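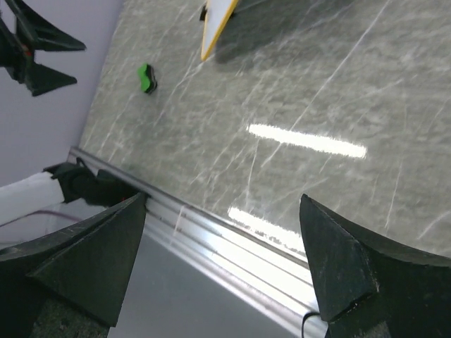 City of Nendville – Department of Street Lighting and Connected Services

Guide for district teams
Section 4: Connecting a lighting cabinet to the Wirell platform

This section is for the technician who has already mounted the Drakar gateway in the lighting cabinet and now wants to connect it to the city platform. The mounting itself and the electrical tests are described in Section 2. If the cabinet has not yet passed the electrical tests, do not continue.

One gateway can manage up to 58 lamp controllers. In Mottram, where the streets are long and the cabinets are few, some groups come near to this limit. Please look at the cabinet plan before you start, and if the group is larger, ask the platform desk to divide it in the register. It is much easier to divide a group before the lamps are connected.

What you need

The cabinet number, as written in the register and not as painted on the door. On some older cabinets the two are different.
The activation letter for the gateway, with the serial number and the first password.
A laptop with the Wirell field tool installed, and a network cable.
A user account with the role "Field technician". The role "Viewer" can open the same pages but cannot save.
The lamp list for the group, exported from the register on the same morning.

CAUTION: The cabinet contains parts under mains voltage. Only persons with a valid electrical authorisation may open the inner cover. All the steps below can be done with the inner cover closed.

4.1 First connection to the gateway

1. Connect the network cable between the laptop and the port marked SERVICE. The port marked CITY must stay free at this moment.
2. Switch on the gateway. Wait until the status light is steady green. This normally takes three minutes, and in cold weather it can take longer.
3. Open the field tool and choose "New cabinet". The tool searches for the gateway by itself.
4. Compare the serial number on the screen with the serial number in the activation letter. If they are different, stop and call the platform desk.
5. Enter the first password. The tool asks you immediately to choose a new one. The new password is stored in the city password safe, so you do not need to write it down.

Note: If the tool finds no gateway, check first that the wireless connection of the laptop is switched off. With both connections active, the tool sometimes searches on the wrong one.

4.2 Giving the cabinet its identity

Every object on the platform has an identity, and other services use this identity to find the data. The traffic department, for example, reads the lamp status near pedestrian crossings. A wrong identity is therefore not only a problem for lighting.

1. Open the page "Identity".
2. Choose the district from the list. Do not type it by hand.
3. Enter the cabinet number with all the zeros at the beginning.
4. Press "Check in register". The address of the cabinet appears on the right side of the page.
5. Read the address aloud or compare it with the street sign, and press "Confirm" only when it is correct.

After confirmation the identity is locked. To change it, the platform desk must release the cabinet, and the data recorded until then will remain under the old identity.

4.3 Connecting to the city network

1. Remove the cable from SERVICE and connect the permanent cable to CITY.
2. Wait until the second light begins to blink slowly. A fast blink means that the gateway has a network but the platform does not accept its certificate.
3. In the field tool, change from "Direct" to "Through platform" and log in again with your own account.
4. Open the cabinet. The line "Last contact" should show the present time.

If the certificate is not accepted, look at the clock of the gateway under "System". A gateway which was a long time in storage often starts with a wrong date. Press "Take time from network", wait for the restart and repeat step 2. When this does not help, the certificate was probably not released, and only the platform desk can correct it.

4.4 Importing the lamps

1. Open the page "Lamps" and choose "Import list".
2. Select the file which you exported in the morning. Files opened and saved again in a spreadsheet program may lose the zeros in the lamp numbers – please use the original export.
3. The tool shows the lamps in two columns: found and not found. Some lamps need a few minutes before they answer.
4. Press "Search again" once. For lamps which still do not answer, choose "Keep as pending". Do not delete them from the list.
5. Press "Save group".

CAUTION: During the next step the lamps of the group go to full brightness and then off. Do not perform it after dusk on streets with traffic. If work in the evening cannot be avoided, inform the control room first and wait for their confirmation.

6. Press "Test group". Walk or drive along the street and mark on the lamp list any lamp which does not react.
7. Press "Return to schedule". Without this command the group stays in test mode until midnight.

4.5 Data when the network is interrupted

The gateway continues to follow the last schedule which it has received. It keeps about 2000 records in its own memory and sends them when the connection is back. When the memory is full, the oldest records are replaced first. Energy totals are not affected, as they are stored in the lamp controllers.

After a long interruption the platform can show the old values as if they were new, for a short time. Wait until "Last contact" and "Last record" show the same hour before you make any report to the district.

Please do not restart the gateway to make the transfer faster. The transfer will begin again from the first record.

4.6 Before you leave the cabinet

Put the activation letter back in its envelope and return it to the depot. It must not remain in the cabinet.
Close the port SERVICE with the rubber cap.
Set the status in the register to "Connected" or, with pending lamps, to "Connected – incomplete".
Lock the outer door and check the handle.

Questions about identities, certificates and divided groups go to the platform desk, contact person Ginette Desjardins. For damaged doors, locks and foundations please write to the district depot directly.

Changing the dimming schedule of a group is described in Section 5.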